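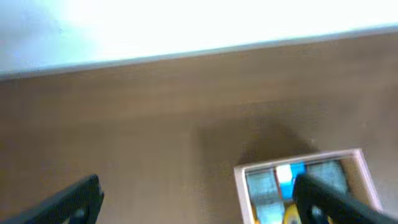 Brostudport, 6.8.20

Wand überstreichen vor Auszug - reicht Ausbessern?

I-seul So
Hallo, muss am 17. raus und hab im Esszimmer Schlieren an der Wand, wohl von den Stuhllehnen. Wände sind weiß, zuletzt im Januar gestrichen, Plarnano matt, Rest steht noch im Keller. Kann ich nur die Stellen tupfen oder sieht man das dann? Radiergummi schon probiert, schmiert bloß.

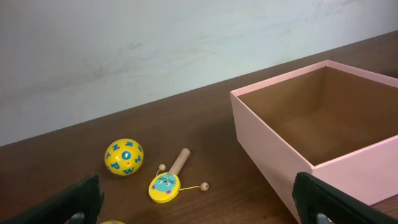
Vermieter ist eher pingelig, beim Nachbarn gabs Ärger wegen drei Dübellöchern. Und hab echt wenig Zeit, Umzugswagen ist auch noch nicht gebucht. Danke schonmal!

Badwood
Tupfen sieht man immer, vor allem bei Streiflicht. Ganze Wand von Ecke zu Ecke, kurze Rolle, fertig. Vorher mit lauwarmem Wasser und Spüli abwischen, trocknen lasen - sonst kommt der Schmutz durch. Farbe gut aufrühren, die setzt sich ab. Bei Nikotin oder Fett erst Sperrgrund.

Vik
schau in den mietvertrag, evtl musst du garnix machen. war bei mir so

3 Antworten ausblenden
6 Kommentare · 17 mal geteilt

Ähnliche Fragen
Dübellöcher zuspachteln, womit?
Farbe eingetrocknet, noch zu retten?
Übergabeprotokoll - was muss rein?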